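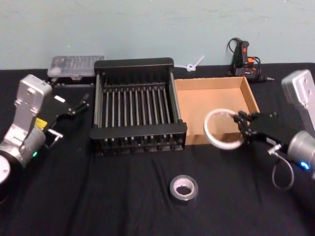
Dish rack and a shallow cardboard box on the work table.

A dish rack for the work table

My small workshop is a corner of the spare room, with one long table and a wall which I wanted to paint again in August and did not. For many years my tape was in a drawer. Every time I needed the clear one I found first the brown one, then the masking tape, then a dried tube of glue, and the clear tape was under all of this with dust and hair on the sides. A roll with dust on the sides doesn't stick well at the edges anymore.

Lindiwe Gumede, my neighbor on the second floor, sews bags and sells them at the market. She keeps her tape and ribbon in a dish rack. I saw it when I went to borrow scissors, and the same evening I took my old rack out of the kitchen cupboard. It is black, with rods, the common kind for plates. The slots for plates are also good for rolls, so each roll stands on its edge and you can see the inside of the ring, where the name is often printed. You take it with two fingers and put it back with two fingers.

Before you buy a rack, take one roll with you to the store. I mean this seriously. The rods on some racks are so close that only a thin plate goes in, and a wide packing tape will sit on top and roll down. I tried the Moletti rack from the discount store and it was too narrow for everything except the electrical tape. The Tasero one is wider between the rods but it slides on a smooth table. I still use my old one, which has no name on it.

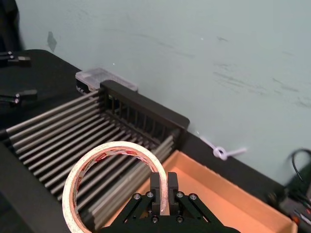
Store the rolls by width. Narrow ones go to one end and wide ones to the other end, and leave a free slot between two wide rolls, otherwise they press together and the glue on the sides makes them one piece. If this has happened already, put the pair in the freezer for 20 minutes and twist them slowly. Do not pull with a knife between them. I did this and cut the first layers of both rolls, and after this the tape came off only in small strips.

Fold the end of the tape under itself each time you finish, as wide as your fingernail. For clear tape this is the most important habit, because you cannot see where the end is. A wood toothpick under the end is also good, if you have them in the house.

Some words about the cloth. I cover my table with a dark fabric. On light fabric I always saw glue spots, and on the dark one I see every crumb and thread, but these I can shake out at the window. The fabric makes wrinkles when you pull a heavy thing over it, so lift the rack when you want to move it. If the wrinkles are a problem for you, fix the fabric under the table edge with clips. I use the Jardine clips for garden fleece, 5 on the long side. Thumbtacks are also possible but they hurt the knees.

Do not iron fabric on which hot glue has dropped. First put an ice cube in a plastic bag and hold it on the drop until the glue is hard, then bend the fabric and the drop comes off in one piece. What stays in the threads you can leave.
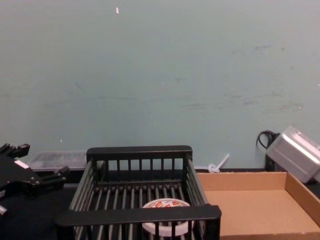 Small parts should be in a clear case with a lid. Screws, snaps, beads, needles, all this in compartments, and the case at the back by the wall, where you can look into it but your elbow doesn't reach it. I have tried glass jars too. They are pretty, but you can put only one kind in each jar, and for 7 kinds of screws you need a whole shelf. My case is from Cito and the lid closes so tightly that the parts stay in their places when I carry it. Test this in the store by turning an empty case upside down and pushing on the lid from inside.

Near the rack I like to have a flat open cardboard box. In this box I put what belongs to the work of today, and when I stop for dinner I carry the whole box away. Cut down a delivery box until the walls are as high as your thumb is long. If the walls are higher, you don't see the small things in the corners. When the bottom becomes soft, take a new box. They cost nothing.

For cables, use the plastic ties that can be opened again. The cord of a glue gun wants to curl, so make the loops in the direction in which it curls already and not against it. Wait until the gun is completely cold before you tie the cord, at least 20 minutes, and never put the loops around the nozzle.

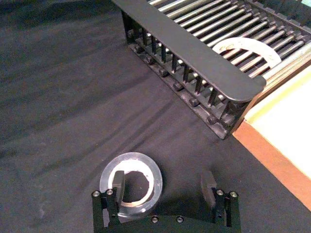 A rack on the table needs washing sometimes, even when no plate goes in it. Dust goes between the rods and the glue from the tape sides keeps it there. I wash mine with dish soap and an old toothbrush, and for the sticky places I rub a little cooking oil, wait five minutes, and wash again. Dry it very well. If water stays under the rods it comes on the tape, and paper tape becomes wavy from it.

If you use the rack for food dishes again later, I would not do it after glue and paint have been on it. Buy a second one for the kitchen.

Lindiwe keeps hers on a shelf and not on the table, and she hangs her ribbon ends over the front rail with clothespins. For me a shelf is too far, I want to reach the tape while I hold the paper closed with my other hand.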